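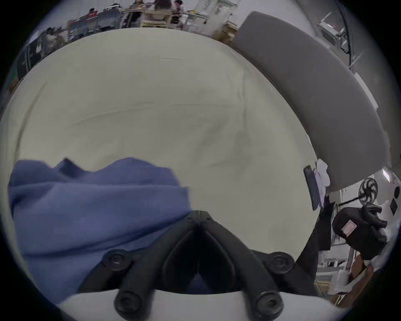 Ticket 234 – Paint blistering on north exterior wall, Flerevbridge duplex
Status: Closed
Priority: 2
Opened by: Property office, Brevham
Assigned to: Llorente Exterior Coatings, service desk

Reported problem
Blisters on painted wood siding, north side, from the bottom course up to window sill height. Largest ones are the size of a quarter. Wall was repainted in September, two coats of acrylic over spot primer. No blistering on the other three sides. Tenant also reports a musty smell in the back bedroom closet, which shares that wall.

Entry 1
Requested photos and the job sheet from the September repaint. Job sheet lists washing, scraping, spot priming and caulk at the window trim. No moisture readings were recorded before painting. Asked the office whether the gutter on that side has been cleaned this year. Answer: unknown.

Entry 2
Site visit, 4th November. Cut open several blisters. Bare wood on the back side of the film, so the failure is at the wood and not between coats. This points to moisture coming from behind the paint. Pin meter on the lower boards read well above the limit we paint at. Boards above the sill were in the normal range.

Entry 3
Checked possible sources in this order:
Gutter – packed with leaf litter at the downspout outlet. Water stains on the fascia under the seam.
Downspout – discharges at the foundation, no extension, splash block missing.
Window trim – caulk intact on both sides and at the head. Bottom edge had been caulked shut as well, so any water that gets behind the trim has no way out.
Grade – soil is in contact with the lowest board for most of the wall.
Closet interior – drywall damp at the baseboard, no visible mold. Plumbing is on the opposite side of the unit and was ruled out. 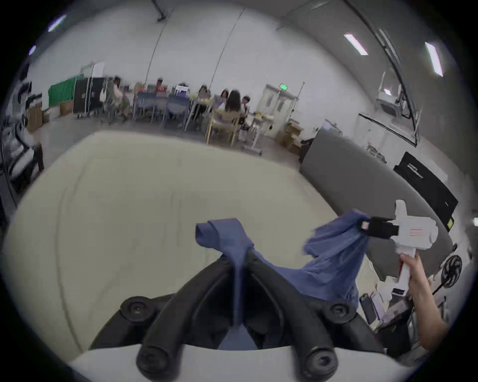
Entry 4
Work done: gutter cleared and flushed, seam resealed, downspout extended 4 feet from the wall. Bottom caulk line at the window cut out and left open. Soil pulled back below the siding. Office was told not to schedule any painting until the boards dry down. A fan was left running in the closet with the door open.

Entry 5
Office asked if we could scrape and apply a stain-blocking primer right away. Declined. Primer over wet siding will blister again and the warranty on the coating would not apply.

Entry 6
Second set of readings. Lower boards now in range except the one next to the downspout. That board is soft at the butt end and was replaced, with the new piece primed on all faces and on the cut ends before it went up. Remaining blisters scraped, edges sanded, bare areas primed.

Entry 7
Two finish coats applied to the full wall, corner to corner. Paint supplied from our Mindville shop, same color code as the original job. Closet drywall reads dry.

Resolution
Cause: gutter overflow and ground contact, made worse by sealed window trim. Coating itself was not defective. Invoice for 200 dollars covers the gutter and downspout work only – repaint billed separately under the original job number.

Follow-up
Recheck the lower boards after the next long rain. Reopen this ticket if blisters return, and do not start a new one.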